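Shared Kitchen and Water Corner, May Inspection
Checked by: Maiara Cavalcanti
Site: Drallance, upper floor

1. Table surface clean and clear of crumbs. PASS. I ran a sleeve along it and the sleeve came back the same color, a first for this building.

2. Cloth behind the table secured. PASS WITH COMMENT. Hanging fine. An iron would not hurt it.

3. Pouring station: bottle and cup. PASS WITH COMMENT. The bottle must be open, with the lid kept somewhere a person could find it. Check the threads for chips and the mouth for grit before anything goes in. Cup to stand upright on the table before pouring starts. 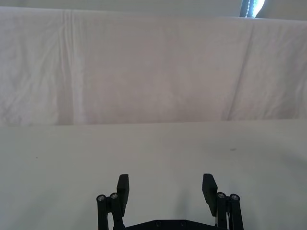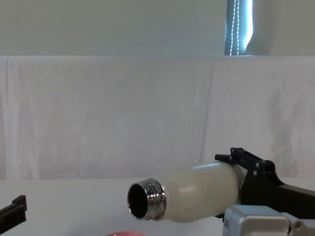
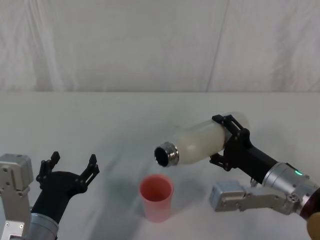
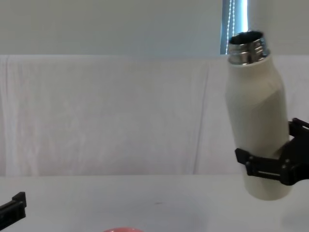
Item 3, pouring station. Bottle with lid off: second and fourth photos. Cup: third photo.

4. Bottle capacity written on the log. FAIL. The log says 600 ml in one column and "big" in the other. Pick one. I would suggest the one with a number in it.

5. Lids accounted for. FAIL. The drawer holds 7 lids and the log lists 6 bottles. The extra is a Clollix and fits none of them, though it has clearly been tried on all.

6. Cups washed and dried upside down on the rack. PASS. Two were right side up and collecting whatever falls from the ceiling. Turned over during the visit.

7. Spill cloth within reach. FAIL. It was under the sink, behind the Clakon descaler, behind a bag of other cloths. Hang it on the hook. The hook was put up for it last year and has held one umbrella.

8. Bottle brush replaced. NOT CHECKED. Could not find a bottle brush, old or new. Kuo is the usual supplier.

Follow-up: items 4, 5 and 7 to be fixed before the next visit. Please initial beside each one. A smiley face was accepted last time and will not be again.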